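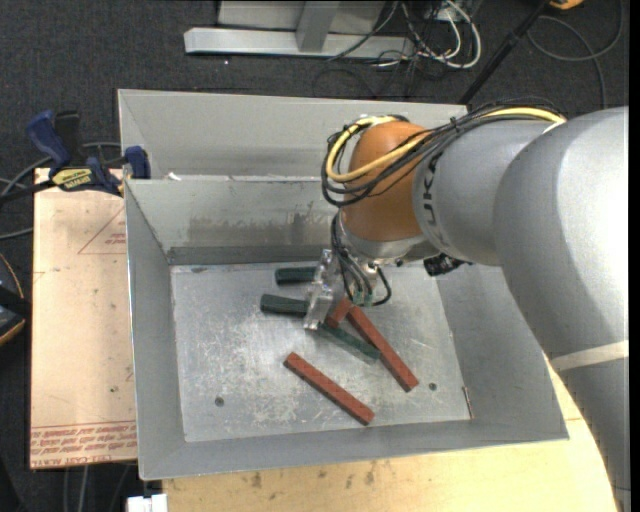
Setting Up the Block Cell: Notes on the Gripper and Its Hoses

Posted Jul 23, 2022

The Hillcombe bench cell returned to service this month following a full reset of its air lines, its bin position and its picking height. I am recording the procedure in this space for the benefit of those who maintain similar equipment, and for my own use when the same work falls due in November.

The cell performs one task. It picks colored blocks out of a metal bin and sets them down again. Most of the blocks are long, the floor of the bin is bare metal, and the sides slope. A block resting against a sloping side is the most difficult pick the cell is asked to make, and most of our adjustments over the past year have concerned it.

The bin is positioned first. It is held at its edge with a bar clamp, and the clamp is tightened by hand only. Anum Sandhu, who wrote the original setup sheet, specified a second clamp on the opposite side. We removed that requirement after the arm brushed the handle twice during wide moves. The bin must be checked for movement at the start of each shift by pressing firmly on the near wall. If it shifts at all, the height is taught again from the beginning.

Height is taught at four points on the floor of the bin, away from the holes. The gripper is brought down at the slowest speed until a sheet of office paper drags beneath it, then raised by the thickness of three sheets. The scratches on the floor date largely from the period before this rule was adopted.

The hoses require the most attention. They must hang with enough slack below the wrist that the last joint can turn fully in both directions, but a loop that is too generous will catch on the bin wall. Our current hoses are cut to 410 mm. The earlier set, at 333 mm, pulled at the fittings whenever the wrist was turned past its midpoint, and one fitting worked loose as a result. Marwan Yammine replaced the full set in a single afternoon and marked each hose at both ends, a practice I recommend.

The yellow cable is routed separately along the top of the arm and given a wide loop at the joint. It should never be tied to the black bundle. Tape is acceptable on the large casing, provided it is renewed when the edges lift.

After any change, the cell runs 1,000 picks at reduced speed. The July run produced 12 missed picks, all of them blocks lying close to a wall. I have left the grip settings unchanged pending a second run.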